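Ticket 793: Label printer on the packing bench drops off the network
Status: Closed
Site: Marnell
Opened by: Irén Gulyás
Assigned to: Aidan Ó Dubhghaill

6th October, Irén
The Fullis label printer stops responding after lunch. Jobs sit in the queue, then all print at once when I turn it off and on. The light on the front stays green the whole time. Happened twice today. The other printer, on the Jisine software, is fine.

Aidan
Can you print the config page and tell me the IP address and the sleep setting? Hold the feed button until it flashes, then let go.

Irén
Address ends in 104. Sleep is set to 8 minutes. Firmware line says 46.

Aidan
Thanks. 104 is inside the range the router hands out, so something else could be picking up the same address. I've turned sleep off from here as a first step. Please leave the printer on overnight and don't restart it if it drops. Ring me instead.

Irén
Dropped again mid-morning. Haven't touched it. Photos attached. 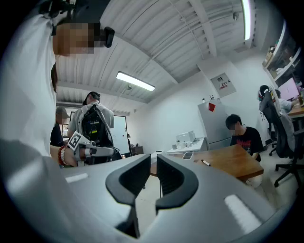
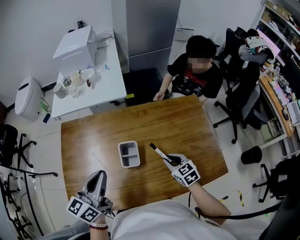 Attachments: 2 photos. The second one has the organiser tray on the table and a marker pen.

Aidan
Got them. With the printer in its dropped state I pinged the address and still got a reply, but the hardware address that came back isn't the printer's. It belongs to the old scanner dock in the Erdős room. Somebody typed 104 into the dock by hand in January and it only clashes when the dock is switched on.

Irén
The dock gets turned on for returns, which we do after lunch most days. They did them early this morning.

Aidan
That fits. I've put the dock back on automatic and reserved 104 for the printer in the router. Sleep is back to 8 minutes. Please send a test batch with the dock running.

Irén
Test batch printed straight away, dock on. Left it an hour, sent another, also fine. One label came out slightly crooked but it's always done that.

Aidan
Crooked label is the roll guide, log it separately if you want it looked at. Closing this one. Reopen if it drops again.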